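Contreras and the Fostdale Tables
Danuta Zawadzka, 3/9/21

Contreras was a surveyor and self-taught mathematician who worked in Murkbridge. His main work, the Fostdale Tables, listed the heights of 1312 points along the river and gave a simple rule for finding slope. He walked roughly 3000 miles to collect the readings.
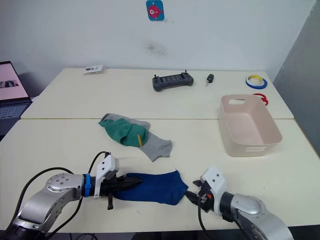 Contreras drew each map on several sheets and matched them along the edges. An error on one sheet carried over to the next. I compare it to two tables pushed together, where a line drawn across the seam has to meet on both sides. He checked every join twice and redrew 200 of them in November.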